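Search this site
Enter keywords
Go

Felt pantry goes on show at Talpur hall

September 18, 2009

A pantry's worth of groceries made from felt will be on display at the Talpur community hall until the end of the month. The Urari craft group has sewn 135 pieces since April, among them tins, jars, loaves and sauce bottles.

Organiser Arsalan Naqvi said the group began with fruit and moved on to packaged food once members were comfortable with curved seams. Labels are coloured in by hand with marker.

"The bottles took the longest – you have to get the neck right or they lean," he said. "A few of ours went back to be unpicked twice."

Members used 100 sheets of felt, most of it offcuts from a costume maker in Drivside. Visitors can pick up the pieces and stock the play shop set up near the stage.

The display is open from 10 am to 3 pm and entry is by gold coin. After it closes, the groceries will be shared between the Talpur preschool and the toy library. A beginners' sewing session follows next month, with felt and thread supplied. Names can be left at the hall office.
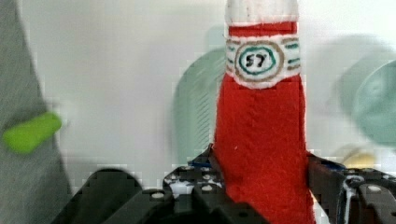
Red felt sauce bottle with a hand-drawn "57" label.

Contact us | Copyright 2009 Talpur Local News | Back to top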